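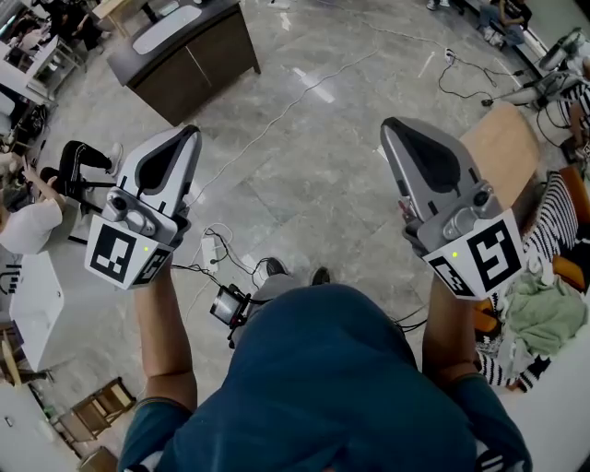 Wanted: people who can live with a cable on the floor

Pluststead is looking for 9 participants for a two-week study of how people tidy cords at home. You know the kind – the power strip that was going to be there for one evening, the long white cable that crosses the room by the shortest route, the black one that goes to something, presumably.

What you would do

Come to our rooms at Sastora for 2 sessions. Coil, sort, tape, tuck or step over the cords as you would in your own living room. Hard floors only, and the tile is unforgiving, so bring shoes you like.

Who we want

Adults who own more chargers than devices. Very neat people are welcome but should know they will be outnumbered. You must be able to bend down and, ideally, get back up.

What you get

$300 after the second session, paid by check. Coffee. You may keep any cable ties left in your pockets – we buy them in bags of 1000.

How to apply

Write to the Pluststead front desk by 3/25/21 and tell us in a few lines what is behind your TV. No photos, please. We have seen enough.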